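Ponus muda de morada e reabre em abril com duas pistas

A discoteca Ponus, em Brernbridge, reabre em abril num antigo armazém da zona portuária, depois de sete meses de portas fechadas. O novo espaço tem duas pistas, um bar corrido e um pátio coberto virado para o rio.

A casa funcionou durante 14 anos numa cave da rua Alarcón, onde a lotação era curta e as filas à porta se prolongavam pelo passeio. O contrato de arrendamento terminou no verão e a gerência optou por não o renovar.

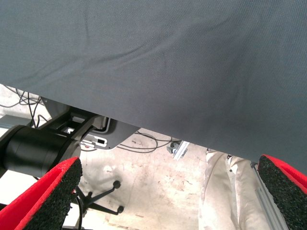

A pista principal fica reservada ao house e ao techno, com residentes da casa às sextas e convidados aos sábados. A segunda, mais pequena, recebe noites de disco, funk e música brasileira, e fecha mais cedo – às 4h00, contra as 6h00 da sala grande. O pátio encerra à 1h00, por imposição da licença de ruído.

A programação de abertura prolonga-se por 29 noites e inclui uma parceria com a editora Brondesia, que ocupa a segunda pista uma vez por semana com artistas do seu catálogo. O cartaz completo só será divulgado na véspera da abertura da bilheteira.

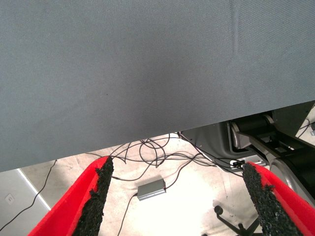

Os bilhetes custam 14 euros à porta e são mais baratos para quem entrar antes da meia-noite. O guarda-roupa está incluído no preço. Quem tinha cartão de sócio da antiga Ponus mantém a entrada gratuita às sextas, mas terá de o trocar na receção até ao fim do primeiro mês.

A idade mínima continua a ser de 18 anos e não há código de vestuário. As fotografias com flash deixam de ser permitidas nas pistas, regra que já vigorava nas últimas festas da rua Alarcón.

Para o regresso a casa, a gerência acordou com uma empresa local a circulação de um autocarro noturno entre o armazém e o centro de Brernbridge. O serviço parte de hora a hora, entre as 2h00 e as 6h00 – a viagem é gratuita mediante apresentação da pulseira de entrada.

A antiga cave deverá ser convertida em sala de ensaios.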